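Prácticas, primer empleo y el último semestre: conversación con la oficina de orientación profesional de Doner

Julio de 2019

La Escuela Universitaria Doner cerró el curso con una nueva promoción de titulados en comunicación, gestión de medios y documentación. Con ese motivo, este boletín conversó con la dirección de su oficina de orientación profesional, servicio que atiende a los estudiantes desde el penúltimo año de carrera y que mantiene abierto el expediente de cada titulado durante 2 años después de la graduación.

La dirección de la oficina sitúa el momento crítico bastante antes de la ceremonia. «En febrero empezamos a recibir a quienes terminan en verano, y muchos llegan con la sensación de que ya van tarde», explica. «Lo primero que hacemos es revisar con ellos qué han hecho fuera del aula. Casi siempre hay más material del que el propio estudiante reconoce».

El servicio tramitó durante el curso 500 solicitudes de prácticas. Una parte importante se dirigió a medios locales y a departamentos de comunicación, aunque la oficina observa un interés creciente por la redacción técnica, la edición de contenidos internos y la preparación de manuales. «Hay estudiantes que quieren escribir y que solo piensan en el periódico. Es legítimo, pero conviene que conozcan otros lugares donde se escribe a diario y se paga por ello», señala.

Entre las entidades que firmaron convenio este año figuran la editorial Kostiuk, la consultora Bivance y la firma de servicios Grarkaver. Las estancias tienen una duración de 3 meses y cuentan con un tutor en la escuela y otro en la entidad de acogida. El convenio obliga a fijar por escrito las tareas antes de la incorporación, requisito que la oficina considera irrenunciable. «Hemos rechazado ofertas en las que no se nos sabía decir qué iba a hacer el alumno. Preferimos una plaza menos».

Preguntada por la remuneración, la dirección admite que sigue siendo el punto más difícil de la negociación. De los convenios vigentes, 23 incluyen una ayuda económica mensual. El objetivo para el próximo curso consiste en que ninguna estancia a jornada completa quede sin ella.

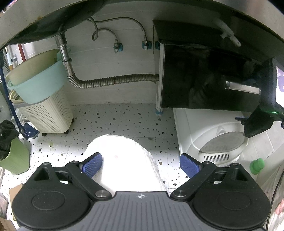
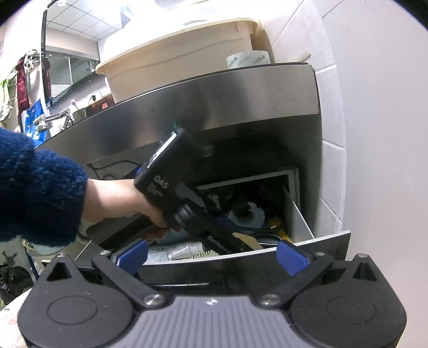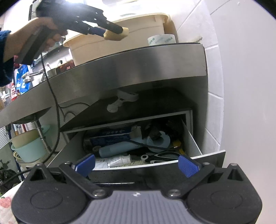 Kostiuk, por su parte, hizo llegar a este boletín una valoración más cautelosa: la editorial comparte el propósito de remunerar todas las estancias, pero advierte de que una exigencia inmediata dejaría fuera a los sellos pequeños, y propone un calendario gradual acordado con la escuela.

La oficina conoce esa objeción y no la descarta. «Estamos dispuestos a hablar de plazos. Lo que no queremos es que la estancia dependa de que la familia pueda sostener al alumno en otra ciudad», responde.

Otro asunto que ocupa buena parte de las tutorías es el currículum. La dirección recomienda limitarlo a una página, ordenar los trabajos publicados por fecha y suprimir las valoraciones personales. En cuanto a la carta de presentación, aconseja nombrar el puesto en la primera línea y adjuntar dos muestras de escritura de géneros distintos.

¿Y quien termina sin saber a qué quiere dedicarse? «Es una consulta frecuente y la tratamos con normalidad. No pedimos una decisión definitiva, pedimos una primera solicitud», afirma la dirección. Para estos casos se ofrece una entrevista individual, que puede repetirse cuantas veces sea necesario, y el acceso a la bolsa de antiguos alumnos dispuestos a responder preguntas sobre su sector.

Los titulados de esta promoción pueden solicitar cita en la secretaría de la oficina, en horario de mañana. Quienes deseen optar a las plazas de otoño deberán entregar el expediente académico y la memoria de prácticas, firmada por ambos tutores.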